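Right, thread on what's changed since the Dranbridge packing room got its arm. Been meaning to write this since August.

I used to lift things off a table and put them down again, 285 times on a bad shift. Now I sit with Florêncio Frade and we do tabletop jobs in the simulator first – lamp, book, candlestick, round black thing with a fuse.
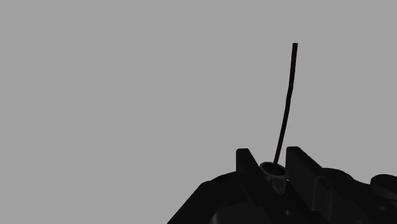
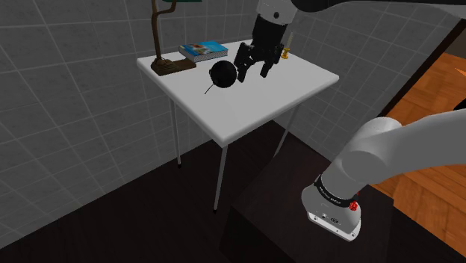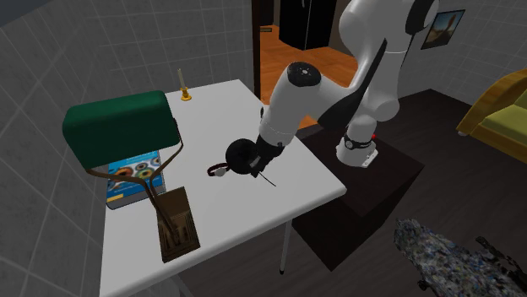
My wrists are so much better! My eyes, less so. 13 of us had a go at the Nirketti training and I've kept at it the longest.

What I miss is the chatter. You can't really natter when you're both squinting at a screen (we've moved the kettle closer, which helps a bit).

Pay went up one grade. The rota is still a mess and Friday lates are still mine – if anyone fancies a swap, message me.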